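Stirring robot wouldn't stop stirring, Dultbridge firm admits

2 min read
Last updated: December 3, 2021

A robot being taught to stir a drink has been stood down at Zwahlen's Dultbridge office after it kept going for 27 minutes past its stop command, outlasting two phone calls, a staff meeting and most of the good humour in the room.

No one was hurt. The drink, by all accounts, was very thoroughly mixed.

The arm runs on Clarkine, the control software Zwahlen has been developing since April for kitchens in aged care homes. According to a short incident note sent to staff, the program was waiting for the gripper to report that it had let go of the stirrer before it would accept any new instruction. The gripper was waiting to be told to let go. Neither was in a hurry.

"It was very polite about it," said Seraina Tanner, who leads testing. "It acknowledged every stop we sent. Then it did another lap of the glass."

Colleagues tried the stop command on the laptop, then tried it again with more feeling. Kilian Lanz eventually crossed the room and pressed the red emergency button, which worked at once and had been available the whole time.

That last detail has drawn some attention from Meinrad Sutter, the firm's safety lead. His note says staff had grown used to stopping the arm from their desks, and that a machine ignoring its stop command is a safety matter even when all it is holding is a stirrer.

"Today it's a drink," he said. "The plan is for these to work next to people in their eighties."

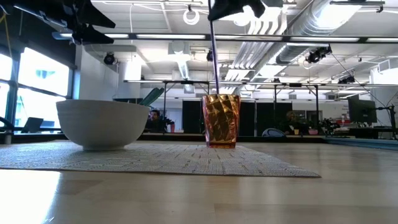 The gripper holds a thin rod in the glass at Zwahlen's open-plan office.

A log review found the same standoff had occurred in 1,956 simulated runs, where it was filed under "completed, slow". Tanner said the label has since been changed.

Zwahlen says the arm will stay off until the stop command is handled separately from everything else the software might be thinking about. It must then get through 200 supervised stirs, with someone standing at the button, before any further trials.

Verena Widmer, whose desk is closest to the table, said she had no strong view on the fault itself but would welcome a change of task. "Pouring, maybe," she said. "Pouring ends."

Recent items
Gurkmont bakery's delivery cart found in neighbouring car park, again
Dultbridge library returns chute rejects its own books
Parking machine in Gurkmont gives change in perpetuity, briefly
Council to replace 2,000 streetlight timers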